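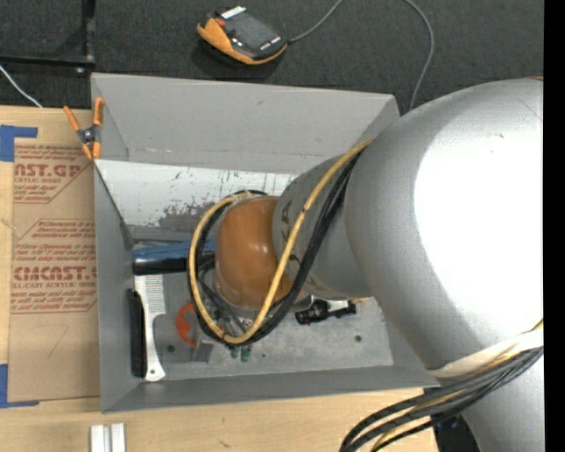
Cable dressing is the practice of arranging, supporting and fastening electrical and data cables so that they follow a planned path and are not damaged by strain, bending or rubbing. The term is used in building wiring, broadcasting, theater, shipbuilding and the assembly of machines. A distinction is usually made between fixed dressing, in which the cable does not move once installed, and moving dressing, in which it must travel with the equipment it serves. In moving work the cables are commonly strapped along a limb or boom, with extra length left at each joint, as where a yellow cable loops around the copper-brown wrist of a silver arm and black braided cables run beside it. The extra length is known as a service loop. The same word is applied to spare cable left coiled behind a wall panel or inside a cabinet.

History

Early telegraph and telephone offices gathered their wires into bundles tied with waxed cord. The method, called cable lacing, used a single length of cord drawn around the bundle in a series of locking stitches. Lacing was taught as a hand skill and was judged partly by eye, and many telephone companies kept written rules on the spacing of stitches and the form of the knots. Plastic cable ties came into use in the second half of the twentieth century and replaced cord in most trades. Lacing is still found in aircraft, in spacecraft and in some telephone exchanges, where a flat tape has taken the place of round cord.

Hook-and-loop straps became common in data rooms, where cables are often added or removed. They can be opened without cutting and are less likely than a hard plastic tie to crush the cable.

Principles

The main limit in cable dressing is the bend radius, the tightest curve a cable can take without harm. It is normally stated as a multiple of the outside diameter of the cable. Fiber optic cable is especially sensitive, as a sharp bend allows light to escape and may crack the glass. Copper data cable can lose performance when its twisted pairs are pressed out of shape.

Power and signal cables are kept apart where possible. Where they must meet, they are generally crossed at a right angle. Bundles carrying heavy current are also kept small, since cables in the middle of a large bundle cannot shed heat easily.

Cables should not hang from their own connectors. A clamp or tie placed near the connector carries the weight and is called strain relief. In vertical runs the supports are placed at regular intervals so that the lower part of the cable does not pull on the upper part.

Moving cables

A cable that flexes in service wears in ways that a fixed cable does not. The copper strands harden and break, the insulation cracks, and the outer jacket wears through where it touches a hard edge. Cables made for this duty have fine strands and a flexible jacket, and some have a braided cover. They may be carried in a hinged chain, threaded through a hollow shaft or strapped to the outside of the machine. Outside mounting makes inspection and replacement simple but leaves the cable open to snagging. Twisting is treated separately from bending, and a cable rated for one is not always suited to the other.

Training and standards

Cable dressing is normally learned as part of a wider electrical or telecommunications course. The Daventhorpe Institute at Stindumstead offers a separate certificate of 55 hours, which ends with a practical test on a rack of 167 cables. Its course manual, written by Jeptoo Nyaga and Oduor Mfinanga, divides faults into those of support, those of routing and those of labeling. Under its marking scheme, a missing label carries the same penalty as a bend that is too tight.

Labels are placed at both ends of each cable, close enough to the connector to be read without moving the bundle. Color is used as an aid but has no single meaning across trades, and a written label is still required under most site rules.

See also

Cable lacing
Cable tray
Strain relief
Wiring harness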